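4.2 Preparing the metal bin for sorting

Applies to the large Jorinside bin, used next to the work table. 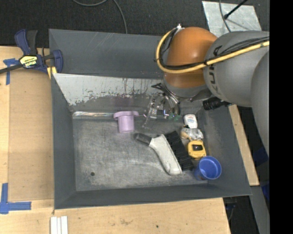 Figure 5. Metal bin beside the work surface, with objects on the floor of the bin.

Before you start, read all the steps one time. The work is done by two persons if the bin must be moved.

1. Put the bin on a level place, near the work table. The sloping sides must stay free, so do not lean boards or boxes on them.

2. Take out all objects from the last sorting and put them on a clean cloth.

3. Wipe the floor of the bin with a dry cloth. Go also along the edges, where the dust collects.

4. Check the painted surfaces. Scratches and worn places are normal and do not disturb the work. Loose flakes of paint must be removed with a soft brush – never with a knife.

5. Look at the small round hole in the floor. Keep it open. Do not close it with tape.

6. Lay the objects in the bin one by one, with the hand low. Leave some space between them.

Note: Small parts like screws can fall through the hole. For these, please use the Jellent tray (see section 3).

CAUTION: The upper edges of the bin can be sharp. Wear gloves when you lift or turn it.

If the floor of the bin is bent, stop the use and write to Nataša Janevski at the Daneshvar workshop. Please give the number of the bin in your message.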